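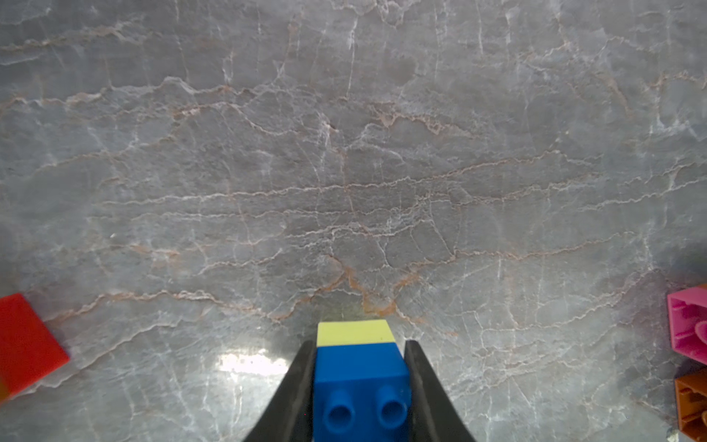
Yellow and blue together, with all those lovely rusty veins behind them.

Posted by Ulla Huttunen, Aug 5, 2024

I have fallen completely back in love with toy bricks, and I'm going to write far too much about it, so get yourself a cup of tea.

It began with the tub. I'd gone into the big charity shop in Flidley for a lampshade (I still haven't got a lampshade) and there it was on the bottom shelf between a jigsaw and a fondue set, with a pale blue lid and a white handle, the whole thing shut tight with its clips. I gave it a shake. If you had bricks as a child you'll know that rattle straight away, even if you haven't heard it for 53 years! I paid £2 and practically skipped to the bus stop.

I'd expected a muddle of broken bits and perhaps a few dried-out felt tips. What I got was a small set of good chunky bricks in the cheeriest colours: pink, lime green, a proper deep blue, yellow, and a burnt orange that I keep wanting to call terracotta. They went through a bowl of warm soapy water and spent a night on a tea towel, and then I was ready.

The next question was where to play with them. Carpet is hopeless for bricks, as everyone's feet know, and our kitchen table has a gap down the middle that eats anything smaller than a teaspoon. The grey marble top has turned out to be perfect. It's smooth, so the bricks slide about nicely, and the pattern is so busy with white and orange threads that I find myself following them about with my eyes when I ought to be choosing a colour. The orange ones go beautifully with it. I hadn't planned that, but I'm taking the credit.
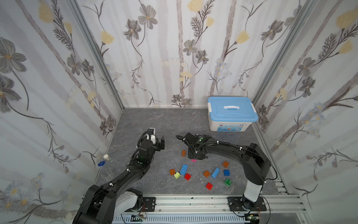

The way to start, in my opinion, is to tip everything out. My sister was always a sorter. She had hers in margarine tubs, one for each colour, and you had to ask before you took one. I was a tipper then and I'm a tipper now. I like seeing what lands next to what, because half of the ideas come from that. You'd never set out to put pink beside orange, would you? And then they end up side by side and it's the best thing you've seen all week.

I should mention the wallpaper as well, as people always ask. It's the big sketchy flowers one, with charcoal petals, soft yellow blooms and those dark feathery fronds, and it's called Rainer. I got it from Muvton, a little decorating shop that had the end of a batch going cheap. I was worried that it would be too much on three sides, with the marble pattern underneath. It is quite a lot! But I love it, and the tiny pale blue daisies make me happy every time I spot them. Plain bright bricks look wonderful against all that drawing. 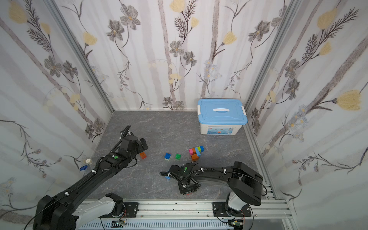

Tub shut and out of the way at the back, bricks all over the middle, daisies on the wall behind.

I do recommend closing the lid once the tub is empty and pushing it right to the back. I left it open in the middle the first time and kept dropping bricks into it without thinking, which is no good when you've just got them all out. It's a really well-designed box, too. The handle lies flat over the lid, so it stacks, and the clips at the ends hold tight. I carried it all the way home by that handle and it didn't so much as creak.

Now for what you do with them. I had grand ideas on the first evening. I was going to make a lighthouse, then a bus, then a sort of castle. With a set this small you can't really manage a castle, so I made up a game instead, and it's called Finimlow, after a word my nephew used to shout when he knocked things over. You build a tower a single brick wide, straight up, and you aren't allowed to use the same colour twice. Each player adds one brick. If you wobble it, you have to start the next one. If it falls, you shout FINIMLOW as loudly as you can, and whoever is in the next room will come in to see what has happened.

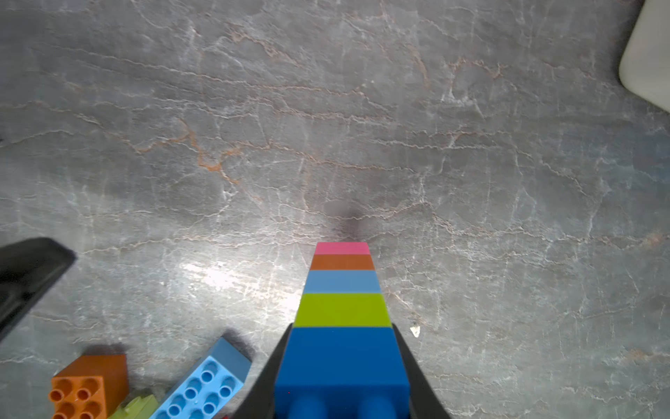

My favourite order so far, starting at the bottom, is dark blue, lime green, pale greyish blue, burnt orange and pink. I know it sounds like a dreadful jumper. Put together it's gorgeous, though, and I'd happily have curtains in it. The pink has to go at the very end. I tried it in the middle and it bossed all the others about.

I've also tried a wall (dull), a staircase (good, but needs more bricks) and a bridge, which I'm going to have another go at when I can find something flat to lay across the top. A ruler is a bit too long and a lolly stick is a bit too short. Suggestions very welcome in the comments!

The charity shop has another toy sale in September and I'll be there when the doors open, hoping for more yellow. I might even look at the lampshades.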